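Sorting out the coats before the bedroom gets painted

4 min read

We have lived in this house for three years and the small bedroom has never had a wardrobe. When we moved in there was a plan for one, along the wall by the door, and I got as far as having it measured. The quote from Ruddock came back at £343 for the doors alone, so I put it off, and then the bed with the overhead frame arrived and the clothes went up on that.

It works better than you would expect. There are bars running across from the front to the back, well above the mattress, and a grown-up's coat will hang from one without dragging on the bedspread if you get it far enough along. The trouble is that things only ever get added. By this spring there were coats on there that hadn't been worn since we lived in Tumolby, and with the painting booked I had to get everything down and decide what was going back.

What I did first

I made a start after breakfast on 2025-04-16, with the window open and a roll of bags on the landing. My rule was that every piece had to be laid out flat on a bed and looked at properly, front and back, before it went anywhere. Flicking through things on hangers is how I ended up keeping a raincoat with a split seam for two winters.

I checked each one for the same things: zips, cuffs, lining, pockets. The pockets gave up a bus ticket, a set of keys for the old bike lock and £2 in coins. The lining is the part I usually forget. A coat can look fine from outside and be coming apart at the armhole, and you only find out when your hand goes down between the layers.

The puffer jacket was an easy one. Mustard and navy is not to everyone's taste but it is warm and it gets used from September onwards, so it was always going to stay. The beige one took longer. It has a black lining and a slightly shiny finish, and it creases as soon as you look at it. 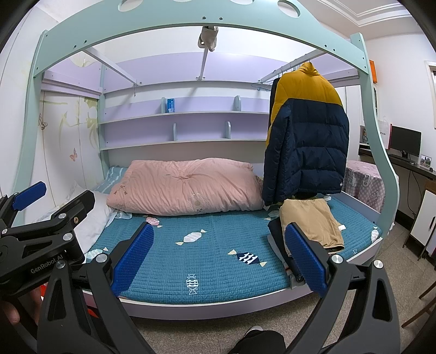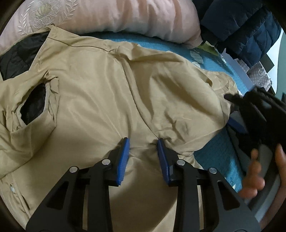 What stayed and what went

I kept the puffer. I also kept the beige, after trying it on twice and going to look in the bathroom mirror. It needs a steam and it needs a wider hanger than the one I'd been using, which had started to push the shoulders out of shape.

The raincoat went. So did a grey wool coat that Ezequiel Ledesma passed on to me when he moved abroad. I felt bad about that for a day or so, then I wrote and told him, and he said he had forgotten he ever owned it. A fleece with a broken zip has gone in the rag bag. I could have replaced the zip, but I have been saying so for a long time and I know I won't do it.

Everything that was fit to wear went to Nandora, the charity shop next to the post office. They take coats all year, which not every shop will, and they are happy with things on hangers or in bags. If you are going, use the side door before noon, as the front gets busy and there is nowhere to put anything down.

Hangers

I had meant to buy a matching set. Grurkico do a padded one with a broad shoulder and I got a few of those for the heavier coats, but they are thick and they eat up the space on a bar. For shirts and light things I have stuck with the thin plastic ones. They don't match and I have stopped minding.

One thing I would pass on is to hang a quilted jacket with its zip done up at least halfway. It sits straighter and the front doesn't slide off to one side. I also turn all the hooks the same way now, so that a coat can be lifted off without standing on the mattress and fighting with it.

Shelves next

The shelves at the back of the bed are the next job. They are shallow and divided up, so they suit small items, and I'd like to use them for hats and gloves and keep those out of the hall. I want some low boxes that can be pulled out with one hand, and I haven't found the right size yet.

The painter is coming to look at the ceiling first. The colour is still undecided. We have it down to a plain white and a very pale green, number 222 on the card, and I have taped both bits to the wall by the window to see them in the evening light. I'll put up a note when it's done.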